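Budgeting for a second bin-picking cell: what to allow beyond the arm?
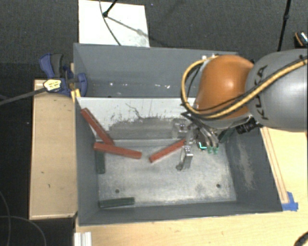 Posted by kaijage_maint in Equipment & Planning

We're pricing a second cell for mixed bar stock. The quote from Drundcombe covers a used arm and controller, with grippers, bin, cabling and guarding left to us. I have 3000 dollars set aside for everything except guarding. Is that realistic? Our parts are rigid rectangular bars, picked from a bin with metal fingers. Also, how many sets of fingertips should we keep on the shelf?

Plustby

Tight. Price the cable dressing first. A replacement dress pack for a mid-size arm, fitted, can eat a third of that budget, and a loop that rubs on a joint will need replacing sooner than the vendor's schedule says. Get the reach and wrist payload in writing with the gripper attached -- the bare-arm figure is no use to you.

Treat the bin as a wear part. Metal fingers will scrape the paint off a divider or floor, and if you use vision the change in reflectivity can upset your detection. We budget for 2 bins per cell per year. Fingertips: we hold 22 for one cell, which is more than you'll need at first.

okau_shop

just buy a new one with a warranty. used arms are a headache

Drundcombe Rd Workshop

Disagree with the above if the hours are documented. Ask for the controller log and the last grease date. Allow for a proper fixture under the bin too. Ours was held with bar clamps for the trial, and we later had a locating plate cut for 306 dollars, freight included. It should have been on the original purchase order. Check whether your quote includes the software licence transfer -- ours was billed separately in May.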